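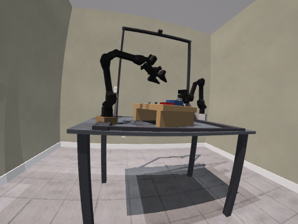
Two black arms at a dark gray table, computer rendering.

About Skondo Trailer Supply

Skondo sells and services utility, cargo and equipment trailers from one yard in Cumby. The business opened with a single repair bay and a rack of used axles. Sales came later, after customers kept asking where to find a replacement for a frame past fixing.

The lot holds open utility models, enclosed cargo models and tilt-deck equipment haulers. Stock changes weekly. Each unit is checked before it goes on the lot: wheel bearings, brake wiring, lights, coupler fit and tire pressure. The check sheet stays with the trailer and is handed over at sale.

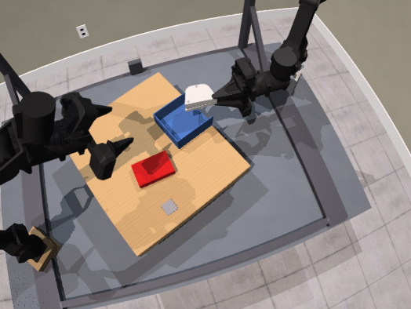 Wooden board and blue tray, rendered view.

Service and parts

The shop has 2 bays, both long enough for a gooseneck. Regular work includes axle replacement, brake conversion, floor repair and rewiring. Welding is done in house. Paint is sent out – allow extra time for it.

Our parts counter carries 313 items, mostly hubs, jacks, latches, fenders and lighting. Ramp door springs and hinges are supplied by Urix and can be ordered by door width. Bring the old part or a clear photo of its stamped number.

Warranty work on trailers bought here is done here. For trailers bought elsewhere, call first with the VIN and the maker's name.

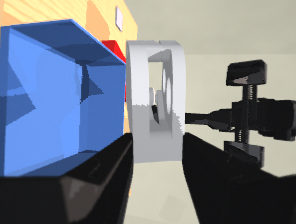
Gripper fingers holding a light gray part, rendered.

Delivery and pickup

Delivery is available within 70 miles of the yard. Longer trips are quoted by the job. Buyers picking up should bring a hitch ball of the correct size and a working plug. We will test the lights on your vehicle before you leave the yard.

Fleet accounts are handled through our office partner, Ásgeirsdóttir Leasing – terms are sent on request.

Page updated 2024-04-27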